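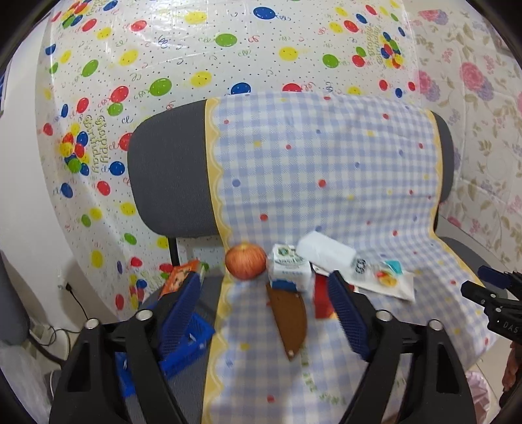

Rechercher dans le guide Valider

3. Installer le coin goûter

Bon, la salle est réservée, les invitations sont parties, on passe au concret ! Dans cette partie je vous explique comment je monte un petit coin goûter d'anniversaire avec une toile à ballons derrière, une chaise devant et une nappe par-dessus. Je l'ai fait pour les huit ans de mon neveu, puis chez Eleni Tomić qui n'avait pas de buffet, et depuis je ne sors presque plus la table pliante. Si vous avez déjà suivi la partie 2 (le choix du mur), gardez vos repères au crayon, on s'en sert tout de suite.

Il vous faut :
- une toile ou une bâche imprimée d'anniversaire
- une chaise avec un dossier assez large
- une nappe légère, plutôt longue
- une petite planche en bois et un panier ajouré
- de quoi grignoter : fruits, petites briques, sachets fermés
- un rouleau d'essuie-tout ou une petite serviette roulée
- du ruban adhésif repositionnable (le Goment me va très bien, mais prenez le vôtre)

La toile

1. Dépliez la toile par terre la veille au soir, motif vers le haut. Les plis du plastique se détendent un peu pendant la nuit. Pas de fer à repasser, même tiède !
2. Collez d'abord les deux coins du haut, puis le milieu. J'ai longtemps commencé par le milieu et je me retrouvais avec une vague dans les ballons à chaque fois.
3. Tendez vers le bas sans tirer comme un sourd, et fixez les coins inférieurs.

Attention : sur un papier peint ancien, faites un essai derrière un meuble avec un bout de ruban et laissez-le 10 minutes. Chez Renji Oda, on a oublié. Il manque maintenant un morceau de tapisserie dans le couloir, grand comme un timbre, et j'en entends encore parler.

La chaise et la nappe

4. Placez la chaise dos à la toile, en laissant de quoi passer la main entre les deux. Si elle a des roulettes, calez-les avant de poser quoi que ce soit dessus.
5. Posez la nappe en partant du haut du dossier, laissez-la descendre sur l'assise et retomber devant. Un vichy bleu clair et blanc avec des petits pois de couleur, c'est gai et ça rappelle les ballons — et avec une bordure festonnée jaune, c'est encore mieux.
6. Lissez l'assise du plat de la main et rentrez un peu de tissu au creux, là où le dossier rejoint le siège. Ce petit rab évite que tout remonte quand quelqu'un tire sur le bord.

Note : sur un dossier en maille, la nappe glisse moins que sur du bois verni. Sur du verni, je mets deux pinces à linge derrière.

Garnir

7. Commencez par la planche. Une forme de pagaie tient bien sur une assise, le manche tourné vers vous.
8. Mettez une pomme vers le milieu, bien rouge et jaune si vous trouvez. Elle roule dès que la nappe fait une bosse, donc retournez à l'étape 6 si besoin.
9. Ajoutez la petite brique en carton debout, puis les sachets. Ceux qui ont une fenêtre transparente, tournez-les côté fenêtre, les enfants choisissent plus vite (et tripotent moins).
10. Casez le panier bleu, ou celui que vous avez, sur un côté de l'assise. Un grand paquet de snacks peut s'appuyer au fond, vers le dossier.
11. Couchez le rouleau à portée de main. Ne le rangez pas dans le panier, vous le chercherez au premier jus renversé.

Attention : pas de bougies, pas de boisson chaude et pas de couteau sur la chaise. Je coupe les fruits à la cuisine, puis j'apporte la planche. Et prévenez les adultes que le siège est pris, Daichi Iwasaki a bien failli s'asseoir sur le goûter.

Si ça penche

Vérifiez d'abord le sol, ensuite la hauteur du siège quand elle est réglable : je la mets au plus bas. Si la toile se décolle en haut, ne rajoutez pas du ruban sur le ruban, enlevez tout et essuyez le mur avec un chiffon sec avant de recommencer.

Pour le rangement de la toile et le lavage de la nappe, voyez la partie 4.

47 partages · 2 commentaires

Contact · © Les guides Cotness · Haut de page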